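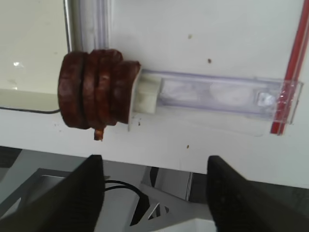

The meeting opened with the question left over from December: whether the wall rail from Vikoslow is a sensible way to show sausage at the Collberg shop. Ursina Lüthi chaired. She said she had read the supplier's sheet twice and still did not know what problem the rail solves. Remo Aigner said it keeps product off the counter and at eye level. Ursina replied that four thick slices pushed up against each other on a white block don't tell a customer much, and that the scrap hanging down under them would be the first thing anyone looked at. Remo agreed the scrap should be trimmed.

Present: Ursina Lüthi (chair), Remo Aigner, Nahom Mekonnen, Yoga Sopacua. Valentin Hollenstein joined for item 3. Minutes: Yoga.
Date: 21 Jan 2020

1. Minutes of the last meeting
Accepted with one change. Nahom did not "welcome" the rail proposal. He asked what it cost. Corrected.

2. Sausage rail
Remo asked for a decision on the full set, quoted at 3,360 before fitting. Ursina asked what the present tray costs us per year. No figure was available. Nahom doubted that the clear rail will stay clear once it is being wiped down every evening, and wanted to know how anyone is supposed to clean inside the channel. Remo said the supplier calls it easy to clean. Nahom said they all do.

Yoga asked about slice thickness. The uneven cut at the block end looks careless when the other slices are full rounds. Remo thought a customer would not notice. Ursina thought a customer would notice before anything else. It was left that if slices go up at all, they are cut straight and to one thickness.

Ursina also asked how long cut sausage can stay up there before the face dries out. Remo guessed a morning. The chair asked that guesses not be recorded as findings, so this is recorded as a guess.

Decision: no order for the full set. One rail may be tried for two weeks. Remo to keep a written note of what is thrown away.

3. Slicer
Valentin reported that the Bühler slicer has been serviced for 185. He considers it fit for use. Nahom pointed out that we were told the same after the last service, which cost 159. Valentin will ask Mestard for a second opinion, up to a limit of 300.

4. Other business
Remo wished to raise labels for the rail. Ursina said labels could wait until there was something worth labeling. Remo asked that his disagreement be noted.

Next meeting to be set once the trial notes are in.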